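**Re: Junk bins -- sort them or just let them be?**

**skiklow_attic** wrote:

OK so I've been putting this off since last July and I need somebody to either talk me into it or out of it. We have these open bins at the shop in Valdebenito, the grey painted kind, and they've turned into the place where every small thing goes to live. Brushes, caps, odds and ends off the bench, stuff that fell out of somebody's pocket. I tipped one out on Saturday and it took me 27 minutes just to put it back in the SAME mess.

Do you all sort yours? By size? By color? My partner says label everything. I say if you need a label for a bin of brushes you have too many brushes.

---

**marrowfat** wrote:

Label everything. Your partner is right, sorry!

I did the whole back wall with a marker and masking tape and I haven't yelled about a missing brush in ages. The tape does curl up at the corners, so press it down hard.

---

**tin_lid_27** wrote:

Disagree with marrowfat (again, ha). Labels go stale the minute somebody is in a hurry. I had one that said HOOKS for two years and there was never a hook in it. What worked for me was shallow bins and fewer things in each one. If you can see the floor of the bin you can find what you want. If you can't, take half of it out.

Also what's the deal with painting them? Mine have painted sides too and I've never once seen the point of it.

---

**skiklow_attic** wrote:

They came painted, I didn't do it! Bought them from a place in Cumbridge that was closing. $30 for the lot and they threw in a shelf that I still haven't put up.

The shallow thing makes sense to me though. My problem is that everything small drifts to the back corner and everything long lies across the top of it.

---

**oatgrass** wrote:

Long things across the top is exactly why I quit keeping brushes in bins at all. Mine hang on nails now. Handles up, bristles down, and yes I know half of you do it the other way.

---

**marrowfat** wrote:

Bristles down on a nail?? How does that even work with the oval ones, they don't have a handle.

---

**oatgrass** wrote:

I drilled them. Don't start.

---

**tin_lid_27** wrote:

I'm starting. You drilled your brushes.

Anyway -- back to the bins. I went down to a handful of things in my front one, and I'm with you on the brushes to a point: one oval one can live in a bin just fine as long as it isn't buried under 481 other things. The dark green sort is harder to spot than you'd think against a beat-up floor, so I'd keep it out in the middle and push the rest toward the back.

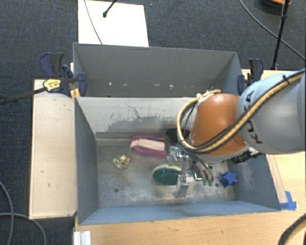

And I'd leave the scratches alone, by the way. Somebody on here is always telling people to sand and repaint, and then six months on it's scuffed all over again and you've lost a weekend. A worn floor doesn't hurt anything. Wipe it, let it dry, done.

---

**marrowfat** wrote:

That was me, about the repainting. I stand by it for the inside walls. Grit hangs on in a deep scratch and then it's on your brush, and then it's on whatever you were cleaning.

---

**skiklow_attic** wrote:

OK you've sort of sold me on the "few things per bin" plan. I'm going to try it with the two by the door and leave the others as they are for now. My partner gets to label ONE. We shook on it.

Oatgrass, I'm not drilling anything.

---

**oatgrass** wrote:

Your loss! Does that shelf from Cumbridge have brackets, or did you have to get your own?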